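The Good Plates Are for Today

When I moved to this country, my mother gave me a box with twelve plates, wrapped in newspapers in a language that my new neighbors could not read. She said they were for guests. I carried the box through three apartments and never opened it. I was waiting for guests who were important enough.

I want to write against this kind of waiting. I know many people who do it, and I did it myself for so long that I think I have the right to an opinion.

In my childhood home there was a cabinet with glass doors in the living room. Behind the glass was everything beautiful that we owned. We ate from other plates, which were chipped, and we drank coffee from cups that came free with something. My father dusted the cabinet twice a year, in spring and before the winter holidays, and we children were sent out of the room while he did it. I am not sure that I ever touched one of the glasses from the top shelf. When my parents sold the house, the glasses went to my aunt, who put them in her own cabinet.

My friend Veronika Kozma grew up with the same cabinet, only hers had a key. We talked about it one evening in July, when it was too hot to sleep, and she told me that her grandmother had left behind a tablecloth with the price still pinned to it. Nobody in the family could remember seeing it on a table. Veronika uses it now every week, and it has a wine stain in the shape of a boot. She does not try to hide the stain with a dish, as I would probably do.

The usual argument for saving things is that they cost money, and this is a serious argument. I do not like it when people with full closets give lessons to people who had to be careful. My parents bought slowly. A set of glasses was a decision of many months, and if one glass broke, there was no shop where you could get the same one. In such a life the cabinet makes sense. It said to visitors, and also to us, that we were not poor in every way.

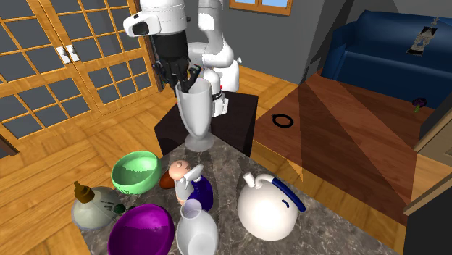 But my own life is different, and I kept the habit without the reason. I could replace a plate. What I was afraid of was something else, maybe the small shame of being the person who broke it. A plate in a box cannot be broken by me. It also cannot have soup on it, and I did not count this as a loss until much later.

There is a second argument, which I respect more. Some people say that a thing used every day becomes invisible, and that we need a few objects which belong only to the holidays. My former colleague Gyula Erdős believes this strongly. He has one large soup bowl that comes out once a year, and his children start to ask about it weeks before. I agree with Gyula about his bowl. It has a day, and the day comes. My complaint is about things that are saved for a day without a date. If you cannot say when you will use it, then you are storing it, and you should at least use the right word.

I opened my box because of a very ordinary event. My upstairs neighbor, Zahira Ismail, knocked on the door one evening to return a ladder, and I had lentils on the stove, so I asked her to stay. All my daily bowls were in the sink. I could wash two of them or I could cut the tape. I cut the tape. The plates were smaller than I remembered, with a thin blue line, and one of them had already cracked inside the newspaper, without any help from a guest. Zahira asked if it was a special occasion. I said no, and then I felt that I had answered wrongly, but I did not know how to correct it.

After that I did not put them back. They are on the low shelf, next to the pot lids. In four years I have broken two – one fell from my hand when it was soapy, and one was broken by a friend's little boy, who cried more than was necessary. So there are nine now. I told my mother on the telephone, and I expected her to be hurt. She was quiet for a moment, and then she asked what I had cooked.

I do not say that everybody should empty the cabinet tomorrow. Start with one thing, and choose the one that you would be a little nervous to wash. Put your keys in it, or your onions, or give it to somebody who has no cabinet. If it breaks, you will be sorry for an afternoon.

My mother came to visit me last spring. I set the table with the blue line plates, and she turned hers over to look at the mark on the bottom, as if she wanted to be sure it was really hers. Then she asked me why I was serving so little bread.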